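Sunday coffee, a laptop that's too hot for my knees, and a bug I've been chasing since sometime in March. That's the mood of this post, so consider yourself warned!

If you've been reading along, you know I've been writing the software side of a garment folding project. The short version of the pipeline: two hand-held grippers, a camera looking down over the jaws, a person doing the folding, and then a whole pile of my code trying to turn all that into something a policy can learn from. I call the code Stimasitz (it came out of a name generator and I got attached). The labeling tool that sits on top of it is Vanomen, and that one is newer and a lot crankier.

This round is 587 episodes of folding on a bed, all dark clothes on a quilted, flowery bedspread. I picked dark on light on purpose. I figured segmentation would be a breeze, I'd get my cloth masks for free, and I could spend my time on the fun part, which is the action chunking.
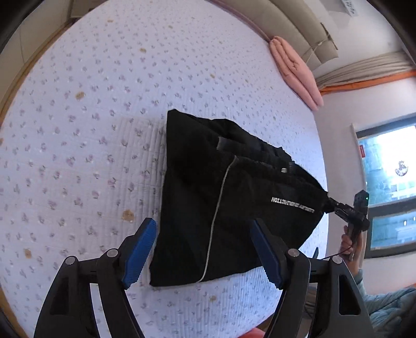

Well, the masks came back and about a third of them made me groan out loud. The gripper fingers are black. The jacket-ish thing being folded is black. So whenever a finger crosses the cloth, the mask happily swallows the finger, and the "garment" grows a metal arm for a few frames and then loses it again. My corner tracker sees that arm, decides it's a lovely sharp corner, and locks on. From there the fold plan is nonsense.

My first fix was dumb but quick. The finger linkages live in a pretty small part of the picture, so I drew a fixed mask over them and subtracted it. That worked great with the jaws open and fell apart the second they closed, which, you know, is the whole point of a gripper. So I scrapped it and did what I should have done in the first place: read the jaw opening from the log, look up the matching finger outline, and subtract that one. I rendered 100 outlines from fully open to fully shut and just pick the nearest. No neural anything! It runs before the cloth segmentation even starts and it's so cheap I can't see it in the profiler.

The blue finger pads helped more than I expected, by the way. They're the one thing on the tool with a color you can threshold, so I use them as a sanity check. If the outline says the pad should be in a certain spot and there's no blue there, the timestamps have slipped and the episode gets flagged. I ran that check over everything and it flagged a bunch of episodes from one afternoon where the gripper log was lagging the video. I'd been blaming the policy for those for two weeks. Sorry, policy.

The second problem is the other gripper. Each camera sees its own fingers nicely, but the other tool wanders in and out from the side, and my lookup trick knows nothing about where it is. For now I project it in from the pose estimate, puff the outline up a bit to cover the error, and throw away whatever cloth mask is underneath. It's ugly. It also eats the exact bit of fabric being pinched, and that's the bit I care about most. I have a branch where the lost region gets filled in from the other camera's view, and it's promising on wide shots where the whole garment is visible and pretty bad up close. 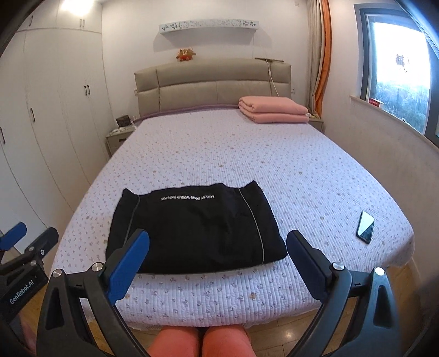
A wider view, with the garment spread out on the near half of the bed.

Then there's the bedspread. I was worried the flowers would confuse things, but they're the best part of the setup. All those little sprigs give the visual odometry loads to hang on to, and drift is way down compared with the plain gray sheet I used in the Vendthorpe set. If you're doing anything like this, get the busiest bedding you can stand. The cloth tracker only cares about the dark blob, so the pattern doesn't bother it one bit.

Numbers, for those who like them: I pulled 2000 frames for hand checking and 1323 of them had masks I'd keep without touching. The old version was bad enough that I stopped counting partway through. Most of what's left is that second-gripper business, plus some frames where the far end of the garment is lifted and my code still assumes everything is flat on the mattress.

Next up is getting the lifted-cloth case into Vanomen so I can label it without crying. I also need to port the outline lookup over to Essien, the little replay viewer, which still draws fingers in the wrong place and has been quietly annoying me for ages. The config file for the outlines needs a cleanup before I push it, so give me a few days on that one.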